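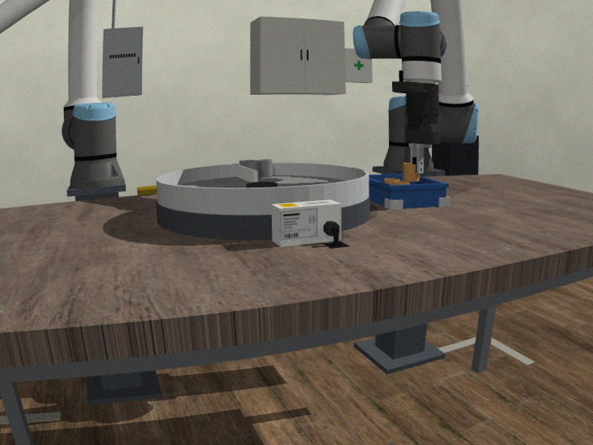

The Kemus small-parts feeder from Dernico does one job, which is to stop your robot from begging for neatly stacked parts. Tip in a handful and go find coffee. The gripper holds one orange cylinder upright over the blue bin, and that is as exciting as kitting gets before April.

Feeder, control box and bin ship as a set. Holds up to 200 small cylinders. Table and arms are quoted separately, as your accountant will notice.

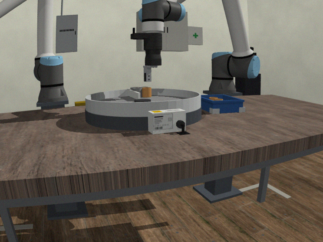 Kemus feeder between two arms, gripper above the tray.

Price: $364 per month, or $264 if you sign for the year. Setup at your site is $75, stairs extra.

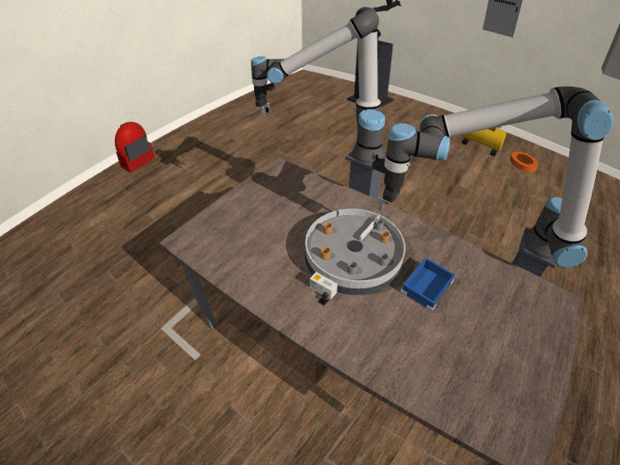
Grażyna Głowacki
I write the manuals at Dernico, so blame me for page one. Leave room for both arms to swing; one can park high over the end of the table while its partner works low at the feeder. Orders go through our Lultbridge office.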